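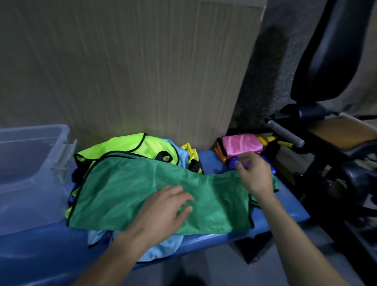 Photo: Shivam Nigam / Prestero

Prestero Juretby
Perception and task planning software for handling soft goods

Juretby is the Prestero software package for robots that sort, fold and stack textiles. It takes in camera views from the head of the robot, keeps a working model of each item in a pile, and passes grasp and motion targets to the arm controller. The package is supplied to system builders and research laboratories, and is licensed per workstation.

Clothing and sports textiles remain difficult for automated handling. A mesh bib has no fixed shape. It may lie over several others, show only an edge of its trim, or share a color with the surface beneath it. Juretby was developed for this class of work, and its reference tasks are drawn from recordings of people handling ordinary items in ordinary rooms: training bibs in several colors heaped on a padded bench, a few already folded at one end, with gym equipment close by.

Learning from first-person recordings

The Juretby Import module accepts video taken from a head-mounted camera, worn by a person or fitted to a robot. Hand positions are estimated in every video frame and linked to the item being touched. An open hand laid flat on a garment is labeled separately from a grasp, a distinction which matters in folding, where one hand often holds the fabric in place and the other moves.

The standard reference library contains 1,578 recorded folding and sorting sequences. Customers may add their own recordings through the same module. Prestero advises a minimum of 200 sequences for a new type of garment before the planner is retrained.

Main functions

Layer separation. The perception module estimates which visible patches of fabric belong to the same item, including patches that appear on both sides of a covering layer. Each estimate carries a confidence value. Items below the threshold set by the operator are left in place until more of them can be seen.

Trim and edge tracking. Contrasting piping, armholes and straps are used as landmarks to establish the orientation of an item. Where an item has no contrasting trim, the module falls back on contour and surface depth - this is slower, and the operator should allow for it when setting cycle times.

Two-arm planning. The planner assigns a holding role and a moving role to the two arms and may exchange them between steps. Reach limits and minimum clearances are checked before each motion is released.

Surroundings map. Fixed objects near the work surface, such as walls, storage bins, handles and machine frames, are entered in a static map. Parts of the map may be locked by the operator so that they are not updated during a run.

Glossy surfaces. Vinyl and other reflective coverings can produce false edges. A reflection filter is included and is switched on by default.

Operator console

The console runs in a web browser on the local network. It displays the current camera view with item outlines, the list of pending steps and the reason for any stop. A run can be paused, stepped back to the last stable state or handed over to manual control. All runs are logged, and logs can be replayed against a later version of the planner before that version is put into service.

Technical summary

Camera input: one head camera required, up to 5 cameras supported
Run log: 2,000 runs stored locally before the oldest are archived
Arm control: position or impedance control through the Brunet interface
Simulation: Prakeck cloth simulator, included with the development license
Operating system: 64-bit Linux
Network: wired connection required between the workstation and the arm controller

Limits of use

Juretby is a planning and perception product. It does not replace the safety functions of the robot or the risk assessment of the installation. It is not intended for heavy textiles such as carpets and mats. Sheer or transparent fabrics can be processed only in supervised mode.

Licensing and support

Two licenses are offered. The development license includes the simulator, the import module and the reference library. The runtime license includes the planner and the console. Updates are issued in January and July, and each release is supported until the second following release.

Training for integrators is given at the Prestero offices or at the customer's site. Technical questions should be addressed to Abhishek Rawat, Product Manager, Textile Handling. Requests for a trial license should state the arm model, the camera model and the garment types to be handled.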